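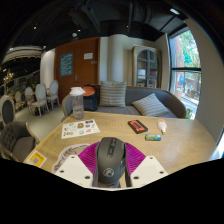

Attachment 1: the mouse, with the table and sofa behind it

Ticket 680 – Mouse scroll wheel jumps back when scrolling down
Product: Dresard mouse
Opened by: Hưng Triệu
Handled by: Azadeh Daneshvar
Status: Solved, waiting for part

Hưng Triệu, first message
Hello support team. I have a problem with my mouse, the black one with the small buttons in a row near the wheel. When I scroll down a long page, it goes down a little and then it jumps up again. The pointer moves well and the left and right click are fine. Only the wheel is wrong.

I work in the living room of my apartment, in the building Flatdale. I do not have a desk. I sit on the gray sofa and use the mouse on the table, which is light wood and has no mouse pad. In the attachment you can see the mouse and the table. There is also my phone, the water bottle and the sticker sheet.

What I tried already:
Restarted the computer, two times.
Put a new battery.
Cleaned the bottom of the mouse with a dry cloth.
The problem stays the same.

Azadeh Daneshvar, reply
Thank you for the clear message and the photo. Before we talk about repair, please do three tests and write the result of each one.

1. Connect the mouse to another computer and scroll a long document for one minute.
2. Use the mouse on a sheet of plain white paper. The wood grain can disturb the pointer on some tables. It should not disturb the wheel, but I want to be sure.
3. Move the phone to the other end of the sofa, away from the mouse and the receiver.

Please write also which number is shown in the Dresard settings under "Scroll speed".

Hưng Triệu, reply
I made the tests this evening.

Test 1: On the laptop of my sister the problem is the same. I opened a document of 162 pages and it jumped back already on page 9.
Test 2: Paper under the mouse, no difference.
Test 3: Phone on the sofa behind the cushion, no difference. I also moved the bottle to the kitchen, only for safety.

The scroll speed is 300. I do not remember that I changed it.

Azadeh Daneshvar, reply
Thank you. The number 300 is high, so please set it back to the default with the Reset button. This will make the jumps smaller, but I do not think it will remove them. When the fault follows the mouse to a second computer, it is usually dust on the wheel sensor or a worn wheel.

Please switch off the mouse, hold it with the wheel down, and turn the wheel fast in both directions for half a minute. Then blow short bursts of air beside the wheel. Do not use water or oil.

Hưng Triệu, reply
I did it in the morning at 7:40. Some gray dust came out – more than I expected. Now I can scroll the same document to the end and it jumps maybe two or three times. It is much better, but it is not like new. After the reset the speed feels slow, but I can live with it.

Is it possible to change only the wheel? My hand is used to this mouse and I would like to keep it.

Azadeh Daneshvar, reply
Yes, it is possible. The wheel is a separate part and our workshop in Clamdale can change it. They have the part again in July. I have reserved one under your ticket number. Please keep using the mouse until then, and repeat the air cleaning if the jumps become more frequent.

Hưng Triệu, reply
Thank you very much, I will wait for July. My neighbor Nông goes to Clamdale every month and can bring the mouse to the workshop. Please send me the opening hours when the part has arrived.

Internal note, A.D.: Part reserved. Send opening hours to customer when the wheel is in stock.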